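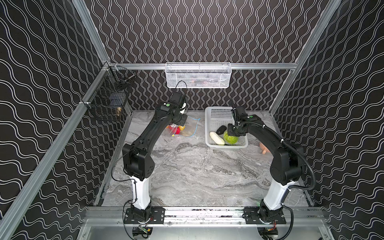
Wavy black-and-white wallpaper and a grey marbled benchtop in the refitted sorting bay at Droltatton.

The sorting bay at the Droltatton workrooms in Alside is back in use after a refit that replaced its plain painted walls with patterned wallpaper and moved much of the storage off the bench.

Work started in June and took five weeks. The bay is used for sorting and packing small household goods, and had been closed while the old shelving came out and the walls were patched.

The new wallpaper is black with thin white wavy lines. It was hung in a different direction on each of the three walls, with the waves running in horizontal bands on the left, upright at the back and on a slant to the right. Lindadia, which supplied the paper, said the pattern came from its current range and no special printing was needed.

The benchtop has light and dark grey swirls in a marbled finish. Wire mesh baskets now hang from the metal rails, a long white one at the back and a black one high on the left, and a white plastic basket is kept on the bench for items being sorted.

Local joinery firm Fekete fitted the benchtop over 2 days. The firm also took away the old shelving, which will be reused in the storeroom down the hall.

Regular users of the bay had asked for more clear bench space in a survey last year. They also asked for better hooks near the door – these are on order and will go up when they arrive.

The workrooms will hold an open afternoon from 2 pm for people who want to look through the bay and the storeroom. Groups are limited to 20 people. Parking is available behind the building, with entry from the side lane.

A second bay will be repapered later in the year. It will close for six weeks, and bookings for that period have been moved to the front room.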